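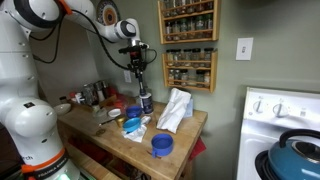
## In praise of the butcher-block cart

2024-02-23

Every kitchen I have ever been fond of has had one piece of furniture in it that did more than its share, and very often it was the scruffiest thing in the room. I have been thinking about this a good deal lately, partly because the evenings have kept us all indoors, and partly because so many of you wrote in after the last newsletter to ask what on earth to do with an old wooden top that has seen better days. So I have put the planned piece on jam jars to one side (it will keep, as jam does) and given this month's kitchen corner over to the butcher-block cart.

I do love them. You get a proper working surface at a sensible height, a shelf underneath for all the things that have no home of their own, and somewhere to hang a cloth. Ours at the Wulgate kitchen has a red one hanging off the right-hand side, and I could find it with my eyes shut by now. A cart will take a tin, a few cups, a saucer and a bit of paper towel, and still leave you room to put your elbows down, although I was brought up not to.

### About those stains

Most of your letters were about marks. A light wood shows everything, and a top that gets used will have darker patches and scuffs on it before very long. My own feeling is that a good many of them can simply be left alone. A worn surface is a friendly one, and you will never fret about putting a cup down on it, whereas I have friends with beautiful pale worktops who follow you about with a coaster!

If you would like to freshen yours up, though, it is a pleasant job for a wet afternoon, and it costs next to nothing. Clear the top completely first. I know how tempting it is to work around the things, shuffling them from one end to the other as you go, but you always end up with a patch in the middle that got done twice and a corner that never got done at all.

Wipe the whole surface down with warm water and a little washing-up liquid, using a cloth that has been well wrung out, and go over it again with clean water. Don't flood it. Stand the cart somewhere airy and leave it until the next morning, even if it feels dry to the hand before then. After that, scatter coarse salt over the worst of the marks and rub it in with half a lemon, cut side down, pressing a bit of juice out as you go. Give it ten minutes, wipe it away, and let the wood dry again.

Sanding is for the stubborn ones. Use a fine paper and go with the grain, and do the whole top lightly, or you will swap a dark patch for a pale dip and like it even less. Then comes the nice part, which is the oil. Food-safe mineral oil is what I use. Pour a little on, work it in with a soft rag until the wood stops drinking it up, leave it for a few hours and wipe off whatever is sitting on the surface. Two thin coats are kinder than one thick one. Please lay your oily rags out flat to dry outdoors before you throw them away, as some oils can heat up all by themselves in a crumpled heap, and it is a good habit to have whichever bottle you happen to be using.

Milovan Yordanov wrote to say that he does his cart twice a year, once in the dark months and once in July, and has done so for 18 years. He oils the underside as well, which I confess had never crossed my mind. He says it helps to stop the boards from bowing, and having had a look at the underside of mine (on my knees, with a torch) I shall be following his example.

### The shelf underneath

Now, the lower shelf. I would like to be stern about it, but I am in no position. It is dark down there under the tabletop, and things slide to the back and settle in, and before you know it you own four graters. What has helped me is keeping to things I would be glad to find, such as the big mixing bowl, the colander, and the heavy pan that is a nuisance to get down from a high cupboard. Anything small goes in a tray that pulls out, so that I can bring the whole lot into the light at once.

Tins are better up top on the day you mean to use them, I think. A tin put away low down is a tin forgotten, and I speak as someone who once found one that had moved house with me.

### Blue cups, please

Several of you also asked about cups, and whether a set ought to match. I am firmly on the side of not quite matching. Choose a colour and let the shades wander. Deep cobalt and a lighter sky blue sit together very happily on pale wood, one with a handle beside others of another shape, and when one of them meets its end on the kitchen floor (they all do, sooner or later) you can bring in a new one without it looking like a stranger. A plain white saucer goes with the lot.

For drying, a sheet of paper towel under a cup does perfectly well if the rack is full. Tip the cup a little so that the air can get in. It is a small thing, but a cup stood flat on its rim keeps its damp inside, and then you get that slightly shut-in smell when you come to pour your tea.

And do find a regular place for loose lids and caps! Mine is a saucer. It used to be a jar, but a jar needs tipping out every time you want the one at the bottom, and it always is the one at the bottom.

### The swap shelf and other bits

The swap shelf at Zadano is open again after its rest, and there is a very decent choice at the moment, with plenty of mugs and saucers, a bread bin, and enough cake tins to see a village through a wedding. Bring things clean, please, and in one piece. Wooden boards are welcome so long as they aren't split.

We have 7 places left for the wood care afternoon at the Ultness hall, where you can bring a chopping board or a small stool and go home with it looking a great deal happier. Oil and rags are provided. If you have a cart, you are very welcome to wheel it in, but do mind the step at the side door and let us know beforehand so that we can keep some floor clear for you.

Thank you as well to everyone who sent in a recipe for the tinned supper pages. We had 62 of them, and I have been eating my way through with great cheerfulness. Trương has kindly offered to print the little booklet for us, and it should be ready to collect at the next get-together. There is a chickpea one on the second page that I have made three times already, with rather more garlic than it asks for.

Do keep writing in. I am still after a good way of getting candle wax out of a wooden top, as the iron and brown paper method has left me with a shiny patch the size of a plum.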